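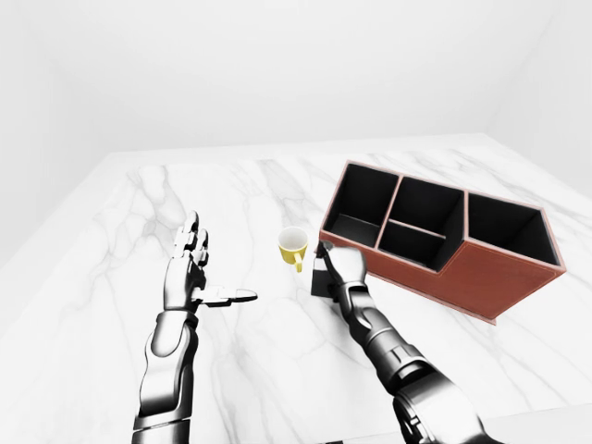 ¿Cuánto debe durar el chucrut en el tarro antes de comerlo? Tres semanas como mínimo, y yo lo dejo hasta junio si lo empecé en primavera.

19 de mayo de 2023 · Por Heike Böttcher
Lectura: 3 min

El de supermercado me parece caro y malo. El tarro de Hollmann pesa 429 gramos, está pasteurizado y sabe a vinagre. Quien lo prueba así decide que no le gusta la col.

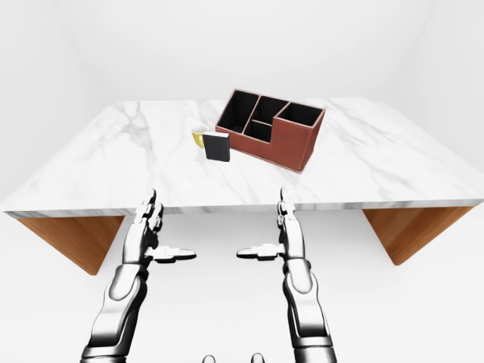 En casa uso 800 gramos de col blanca y 13 de sal, sin agua añadida. La col suelta su jugo si se aprieta con ganas. En el mercado de Plalgate venden una mezcla con enebro que tampoco hace falta.

Entiendo que falte tiempo, pero cortar una col lleva poco. Lo que cuesta es dejar el tarro quieto. Mi hermana lo abre cada noche para olerlo y luego se queja del moho.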